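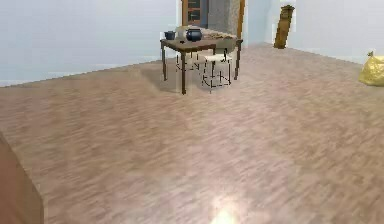

Why does a house creak at night?

You are lying in bed and the house is quiet. Then there is a crack from the hallway, or a tick from somewhere in the roof. Most of these sounds come from parts of the house changing size.

Nearly everything gets a tiny bit bigger when it warms up and a tiny bit smaller when it cools down. Scientists call this expansion and contraction. The change is far too small to see, but a house is made of many pieces joined together, and they don't all change by the same amount. Metal moves more than brick does. One piece pulls against another until it slips. The slip makes the noise.
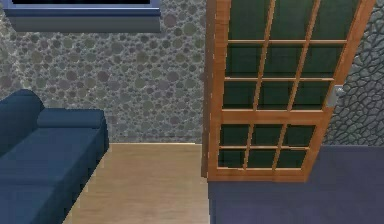 Wood has a second reason to move. It soaks up water from the air, even after it has been cut, dried and painted. On a damp day it swells and on a dry day it shrinks. This is why a drawer can stick in one season and slide easily in another. Wood swells much more across the grain than along it, so a plank gets wider but hardly any longer.

People who lay floors know this. They leave a small gap near the walls and cover it with a strip of trim. Without the gap, the boards could push against each other and rise up in the middle.

Why at night?

During the day the sun warms the roof. After sunset it cools, and the beams and metal sheets shrink back. A metal roof can tick for an hour or more. There are noises in the daytime too, but the traffic, the fridge and your family cover them up.
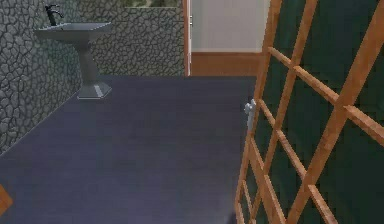

One reader in Eynon wrote to ask whether old houses creak more than new ones. Often they do. Nails work loose over the years, and a board that can slide up and down on its nail will squeak when you step on it. The old hall at Cadstead is more than 100 years old and its stairs squeak on nearly every step. New houses make noises as well, while their timber is still drying out.

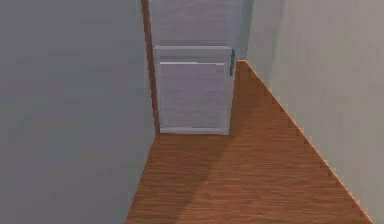

A white cabinet against a pale grey wall.

Try it yourself

You will need 2 wooden rulers and a rubber band. Hold the rulers flat together and wrap the band tightly around the middle. Now twist them slowly in opposite directions, close to your ear. You may hear small clicks as the wood sticks and slips.

Words to know

Contract: to get smaller
Expand: to get bigger
Grain: the lines in wood that show which way the tree grew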